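About Prevach

Prevach is a small company that writes and checks working rules for household robots. We were started by Khalil Tarawneh, who before this was a safety inspector for packing machines. Today our clients are robot builders, test laboratories and two technical schools.

Our main product is the Olov rulebook. It has 40 rules in everyday words, and each rule can be tested. "Move carefully near people" is not a rule for us. We ask how fast, how near, and who has measured it.

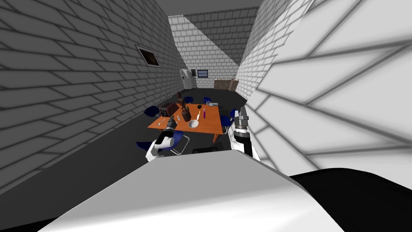
Every rule begins its life in simulation. We build a room, we write down what the robot is allowed to do in it, and then we try to find the situation where our own text is not clear. The rule for approaching furniture was rewritten five times in this way. A table with six chairs around it leaves an arm few free paths, and when a tall bottle stands beside a toaster, the rule must say which object has priority. A rule is accepted only after 100 trials with no disagreement between our two reviewers. If they disagree, we correct the text first and the robot program later.

We also keep a separate part for the gripper, called Ovley. It covers opening width, speed before contact, and what the robot must do when it loses sight of the object. Many clients come to us only for this part.
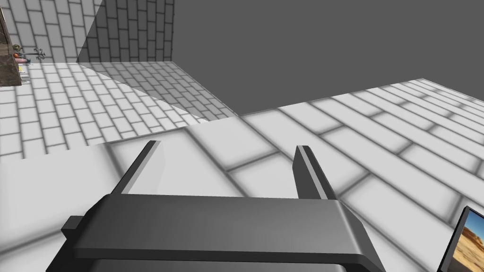
Gripper with fingers open, in simulation.

How we work with clients

You send us your robot model and the list of tasks. We answer with a written review, usually 90 pages, and a meeting where you can argue with every page. We do not sell robots and we do not take a commission from builders. Training courses are given by our partner office, Sayegh, each year in July.

The present edition of the rulebook is from 5 November 2023. Older editions stay available for clients who have certified with them.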